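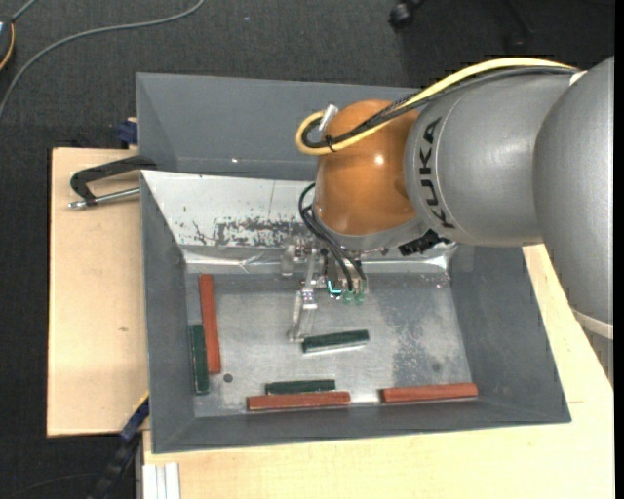 How should bar stock and other short lengths be kept in a workshop bin?

Short lengths are best kept in a shallow bin with a flat base, laid in a single layer, with the bin standing on boards and clear of the floor covering. Bars stored in this way can be read at a glance and lifted one at a time.

Guidance for members of the Ayele Shared Workshop
Revised August 12, 2022

The workshop holds offcuts and short bars for general use by its members. At the last stock check the register listed 2,364 pieces, of which 1,912 were in marked bins. The remainder had been left on benches or on the floor beneath them. The following guidance applies to all members and is also suitable for use at home.

Choosing a bin

A metal bin with sloping sides is preferred for anything with square edges. The slope leaves room for the fingers at the ends of a bar, and the sides will not crack if a piece is dropped against them. Plastic tubs may be used for dowels, trim and light tube. Cardboard boxes should be used for carrying only and must be flattened and returned to the paper rack the same day.

The base of the bin should be flat. A bin with a ribbed or dished base lets short bars tip and lie across one another. Where only a ribbed bin is available, a piece of hardboard cut to size will correct the problem.

Placing the bin

Bins should not be set directly on carpet. Metal filings and grit work into the pile and are difficult to remove, even with a shop vacuum. A few planed boards laid side by side give a firm surface that can be swept, and they protect the carpet from dents. Boards should be butted closely together – a gap wide enough to take a coin will also take a screw.

Leave 22 inches of clear floor on the side from which the bin is used. No bin may stand in front of the electrical panel, the first aid cabinet or either exit.

Filling the bin

Wipe each piece before it goes in. Cutting fluid left on one bar will spread to the others and collect in the corners of the bin. Remove burrs with a file, and break any sharp corners with two or three light strokes.

Keep to one layer. When the base is covered, the bin is full, and a second bin should be started. Members who are short of space may store longer pieces upright in the wall rack. Short pieces should never be stood on end.

Sort first by material, then by width. Sorting by length has been tried and is not recommended, as the length of a piece changes every time it is cut. Steel and aluminum are to be kept in separate bins.

Color marking

Painted or coated bars may be stored with bare stock of the same material. Where paint is used as a mark, apply it to one end only and cut from the other end, so that the mark is not lost. The workshop uses Ruvow paint pens, which are kept in the top drawer beside the drill press. Chalk rubs off and should be used only for temporary notes.

Labels should be tied or fixed to the outside of the bin, on the short side. Adhesive labels do not hold well on an oily surface; clean the area with denatured alcohol and let it dry fully beforehand.

Cleaning

Empty each bin once a month. Brush out the corners, wipe the base with a dry cloth and inspect for rust. Light rust may be removed with fine steel wool and a little machine oil, after which the surplus oil must be wiped away. Rags that have been used with oil go in the lidded can – never in the general waste.

Boards should be lifted and swept beneath at the same time. Pale wood shows oil marks readily. Fresh marks may be covered with baking soda overnight and brushed off in the morning. Older marks will need light sanding along the grain.

Moving a bin

A bin that seems light when empty can be very heavy with steel in it. No member should lift a bin weighing more than 68 pounds without help. Take out half of the contents, move the bin, and return the pieces afterward. The Plurar hand truck may be borrowed from the front desk and must be signed for.

Damaged bins and missing labels should be reported in writing to Gervasio Ojeda, Stores Supervisor. Replacement labels will be issued from September. Pieces left outside a marked bin after that time will be placed in the scrap container by the door to the loading area.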